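**Telton Bench Sealer, satin, colour-matched grey**

A flexible sealer for the join between benchtop and wall. Sold in 55 ml tubes, with a plastic nozzle and cap. Mould-resistant once cured.
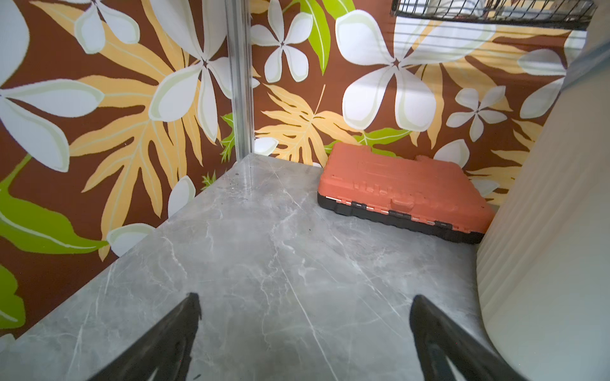
Clear the old bead with a scraper before you start. Wipe back into the corner where the walls meet, as crumbs like the few at the back of this grey marble-patterned top will spoil the line. Leave to cure for 28 hours.

Also available in white. Trade cartons of 11 from our Hinham store.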